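Checking a depth threshold before you trust a translucent object

Most advice on grasping see-through containers says to lower the depth confidence threshold until the holes fill in. I tried it with the Urnik segmentation node and got a lovely solid point cloud, most of it wrong. The filled points belonged to whatever was behind the plastic. So check before you tune.

1. Start the node with smoothing off. The default is on, and it hides the problem.

2. Record 21 frames with nothing moving. Save the raw depth, because the preview is already filtered.

3. Plot depth over time for one pixel on the cap and one on the body. An opaque cap should hold steady. If the body pixel jumps between two values, the sensor is picking between the near wall and the background, and no threshold will fix that.
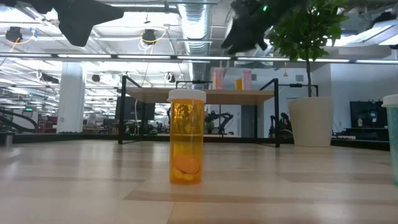 4. If it does jump, mask the body out and fit a cylinder using the cap and the table plane. Rundum has a fitter for this. Its manual claims it copes with 11 valid points. I would not believe that on your setup until you have seen it, and on mine I wanted 91 before the axis stopped wandering.

5. Send the fitted pose to the planner as a collision object. Leave the original cloud out, or the planner will treat the stray points as obstacles and route around thin air.

6. Run the pose check again with the lights changed. People skip this one, then blame the controller.

A word on learned depth completion: the Hawthorne model looks very good in its demo clips — so did the last one. It took 620 milliseconds a frame here, and it gives no warning when it is guessing. I keep it for comparison and plan from the cylinder.

The fit script is in the Planthorpe tools folder. It still crashes if the cap mask is empty.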